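Stop Asking Me About the Ship

Every time I tell people I spent six years in the Navy, I get the same question. What ship? And I get it, I really do. Ships are big and gray and they look terrific coming under a bridge with flags up. But I'd like to make a case for the boring boats — the tankers, the tenders, the supply ships and the tired little tugs that do all the hauling so that everybody else can look good.

I served on a supply ship. We carried frozen chicken, printer toner, engine parts and a truly ridiculous amount of coffee. My friend Nga Quách ran the storeroom two decks below me, and she could find you a gasket in the dark. When people back home pictured the Navy they pictured missiles. When we pictured the Navy we pictured pallets!

So my opinion, for whatever it's worth, is that we spend far too much time arguing over the next shiny hull and hardly any on the stuff that keeps the old ones moving. A destroyer without fuel is a very expensive pier. A submarine tender (go look one up, they're wonderfully ugly) can do more for a fleet than another glossy brochure with a sunset on it.

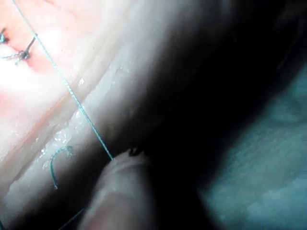
Knots tied off in the tissue, with a length of teal-green thread.

I feel the same way about people. Recruiting ads love a guy hanging out of a helicopter. Fine, I loved that ad too, it probably worked on me. But I never once saw an ad about the kid who fixes the reefer units, and I promise you that when the reefer units quit on a long trip, that kid is the most popular person aboard. Same for the cooks. Same for the corpsmen, who mostly hand out foot powder and listen to complaints until the day they have to do something a lot harder.

My brother-in-law disagrees with me on all of this, loudly, usually over dinner. He says you can't scare anybody with a cargo crane, and if money is tight you buy the thing that shoots. I see his point. I just think he's never waited five days for a pump. We had one go bad in November and spent most of that week shuffling water around with hoses and bad language, and there was plenty of fancy equipment on board that didn't help one bit.

What would I do? Pay the logistics crews better, for a start, and give them newer ships before the old ones rust through. Put more spares on the shelf, even when somebody with a spreadsheet calls it waste. And let the people who use the gear have a say before it gets bought — I filled out over 3 surveys in my time and I'm fairly sure they all went into the same drawer. 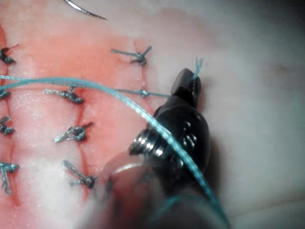
But Isn't This Somebody Else's Problem?

Some of it, sure. Contractors can move a lot of freight, and the ones I dealt with were good at it. I'd still want sailors who know how to pass a load across open water at night, with the wind up and everybody cranky. You can't rent that at the last minute.

Anyway, next time you meet a sailor, skip the ship question and ask what they ate. You'll be there for an hour.

Contact | Copyright 2024 Lirkell | Back to top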